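Speaker notes: Keeping the Kitchen Cell Running
Gemine internal maintenance talk, 11 November 2025
Speaker: Saron Negash. Questions to Dwight Nguyen after the session.

Slide 1. Scope
One cell only, the toy kitchen cell. The Stekitholm cell has a different mount and a different cable path, so don't carry these numbers over. Skip the company intro if we start late.

Slide 2. Where faults come from
Read the log totals: 386 stops since commissioning. Most trace back to cabling or to the kitchen having moved on the floor. Motor faults are a small share. Pause here, as people usually expect the opposite.

Slide 3. Fixing the kitchen in place
The kitchen is light and shifts when someone leans on it. Wanpen Kamolrat marked the feet positions on the floor with tape. Check all marks before power-up. If the kitchen has moved more than 3 mm, push it back and run the touch-off routine on the counter, the sink rim and the lower shelf. Do not correct the offset in software. We tried that, and the errors piled up over several weeks. 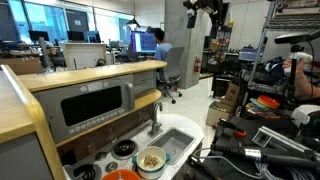

Touch-off takes 12 minutes when done in order. Clear the counter first, pots and bowls included. Start at the sink rim, since it is the hardest edge to reach and shows a bad wrist angle early. Record the values in the Irkari sheet, even when they match the previous ones.

Slide 4. Cable care
Inspect the sleeve at both ends. Wear starts where the sleeve meets the clamp. Leave slack at the wrist, enough for a full turn in either direction, then tie off. Ties go on finger tight. Sakda Pongsiri has the spare sleeves; the part number is on the handout.

Slide 5. Gripper service
Lock out power at the wall. Wipe the finger pads with a damp cloth, no solvent. Replace a pad when the edge lifts. Retighten the mounting screws in a cross pattern, then cycle the gripper 47 times with no load and listen for clicking. Any click means the screws come out and the threads get checked.

Slide 6. Open items
The Phelan controller update is planned for December. Vy Lục will run it on the bench unit first. Until then, restart the controller after every emergency stop, even if the status light is green.
Handouts are by the door. Take questions on touch-off before questions on the update.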